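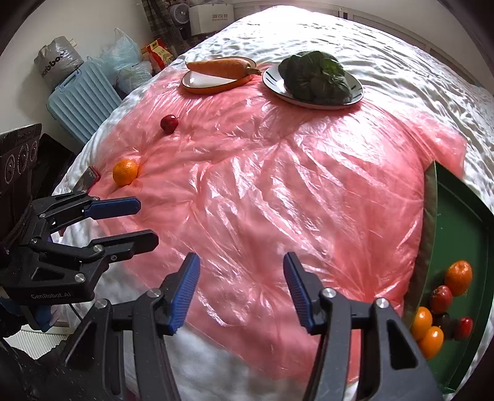 The garlic came out in April, earlier than I planned, and the bed has been empty long enough that the weeds found it. I spent two evenings clearing it. Most of it was purslane, which pulls easily, and some bindweed, which doesn't.

I want beans in there before the season gets away from me. The packet says 13 seeds to a row at my spacing, and I have room for three rows if I move the hose. Tùng Hầu gave me some of his pole beans last fall in an envelope marked only "good ones," so those are going at the back against the fence. The bush beans go in front.

The soil is dry a couple of inches down. I ran the soaker hose overnight and it helped some. I also put down the last bag of compost from Geraghty, and I'll need to go back for more before I do anything with the squash bed. They were charging more for it last time I looked.

The squash itself is fine apart from powdery mildew on the older leaves. I cut off the worst ones and put them in the trash. There are four fruits on it so far and one is ready to pick tomorrow.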